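Hilard Community Help > Bags and Storage > Packing

Small items migrate to the bottom of an unstructured bag

Posted by Áine Ó Conaill, 7 April 2019

I carry an 11 liter fabric shoulder bag, a Nidura, single compartment, drawstring mouth, no lining and no pockets. Empty weight on my kitchen scale is 136 g. It collapses completely when it is put down, so to load it I hold the mouth open with one hand and drop things in with the other. Anything small (lip balm, spare batteries, a key, a USB stick) ends up in the fold along the bottom seam, and I have to empty the bag to find it.

I have tried a cardboard base cut to size. It lasted two weeks and then creased down the middle. A zippered pouch works but takes a second hand to open, which is what I want to avoid when I am standing at a counter.

Is there a loading order or a way of placing the bag that keeps the small items reachable? I would like to avoid sewing. A stiffer bag is not an option, as this one has to fold into a desk drawer.

3 answers

Cletus Van Dusen
Get a bag with pockets. I have a Zakano in 1000 denier nylon, stands up by itself, problem solved.

Comment from Áine Ó Conaill: Please see the last line of the post.

Benoît Renaud
The fold forms where the side panel meets the bottom seam, and it forms on whichever side the bag falls toward. You can choose that side. Load the heaviest flat item first (book, tablet, folder) and stand it against the panel that rests on your hip. The bottom is then pulled flat on that side and the loose fabric gathers on the other. Small items will go to the gathered side every time. They still sink, but you know where they are and can reach them along the outer panel without emptying anything.

For the base, replace the cardboard with a piece cut from a thin plastic cutting mat. Round the corners or they will wear through the seam. Mine has done more than 20 trips and has not creased. Cut it about a finger's width short on each side so it can be lifted out when you fold the bag for the drawer.

Hui-mei Shih
Agree with Benoît on the order. I would add that most of the trouble starts before loading, with how the bag is laid on the table. My procedure:

Clear a fixed area and mark it. Gray tape on the tabletop is enough.
Lay the bag flat within the area with the mouth toward you.
Set the small items to the left of it, apart from the bag, and leave them there until last.
Put the flat item in, then the base side down, then stand the bag up.
Small items go in one at a time along the outer panel.

If you put the small items on top of the bag while it is flat, they roll into the creases and you lose them before you have started.

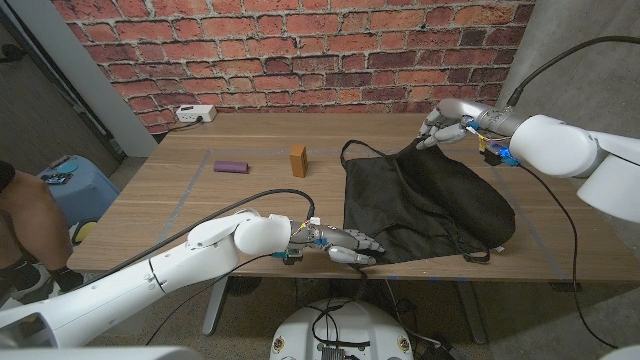
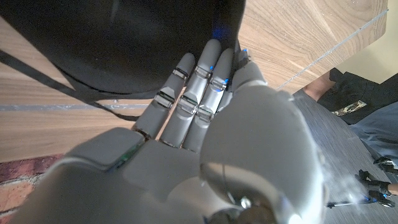
Straps need to be dealt with before the first item goes in. A strap trapped under the bag tilts it when you stand it up, and the load slides to the low side. Pull both out clear of the fabric. In the first picture one strap is looped toward the back of the table, which is fine, but the one at the front right corner hangs down loosely near the edge, and that one should be brought back onto the tabletop before loading. Otherwise it catches on a chair or a sleeve and the bag comes with it.

On dark fabric I also recommend light-colored or bright small items. A purple tube is easy to pick out against black. Black batteries are not, so I put a turn of white tape on each.

Comment from Áine Ó Conaill: Does the mouth have to face me? My table is against a wall and I load from the side.

Comment from Hui-mei Shih: From the side is fine. Keep the mouth toward whichever hand does the loading.

Comment from Benoît Renaud: Step four reads oddly. Does the plastic base go in before the flat item?

Comment from Hui-mei Shih: Yes, base first if you use one. I don't.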